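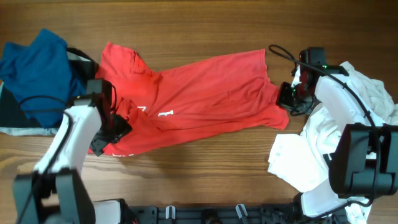 Unit 5: Gathering Demonstrations for the Folding Task
Ronden Workshop, Robot Learning Track

Welcome back, and thank you for bringing the loose sheets from last time, which saved me a great deal of copying. This unit is the one where we stop talking about learning from demonstration and start making the demonstrations ourselves. I know some of you have been waiting for it since the first meeting, and I have been looking forward to it too!

The task

Two arms, one wooden tabletop, and a small pile of clothes. Your job is to guide the arms through spreading a garment out and folding it, again and again, while the Piline recorder keeps the joint positions and the camera views together. A red garment lying half bunched between the two grippers, with blue cloth heaped on one side and white on the other, is the sort of start I like very much. Real laundry comes in heaps, and a model that has only ever met a lonely, flat shirt will be badly puzzled the first time it meets a sleeve lying across another sleeve.

What counts as one example

An example (we also say "episode", and I will mix the two words up all term, so please forgive me) runs from the moment you press the pedal to the moment both grippers are open and clear of the cloth. Please don't trim the slow parts. If you hesitate over a corner for a while, the hesitation stays in, and we can talk later about whether to speed it up.

The Bellamy set, which you'll use for comparison, holds 1221 episodes. Have a look through a handful before you begin. You will notice that the early ones wander quite a bit, and that the operators settle into habits – good ones and bad ones – as they go along.

Before each episode

Pick up the garment, give it a shake, and drop it from elbow height. Don't tidy it.
Leave the other clothes on the table, but move them a little between episodes.
Check that the cables hang clear of the cloth and have some slack at the wrist.
Say the garment color and your station name aloud for the Clavinow log.

While you are driving

Go gently with the jaws. Beginners tend to press down hard to be sure of a grip, and the cloth slides away in a ridge in front of the gripper. Come in low at an edge or a fold, close, and lift a little before you pull. When one arm is pulling, let the other one hold; it feels dull, but the holding arm is teaching the model just as much as the busy one.

Printed lettering is a lovely help to you as a person, as it tells you which way up the garment is. It will help the model too, perhaps more than we would like, so change to a plain garment after every 7 episodes.

Keeping and throwing away

Keep an episode where you dropped a corner and picked it up again. These are precious, and we never have enough of them. Throw away an episode where somebody's hand came into view, where the recorder stalled, or where you started on the wrong garment. Mark it "discard" and leave the file where it is.

For next time

Each pair should record 3 short practice episodes and watch them back together before starting the full set. Write a few lines on where your two styles of folding differ. One of you will probably begin with the sleeves and the other with the hem, and we'll spend the first part of the next unit on what a model makes of that.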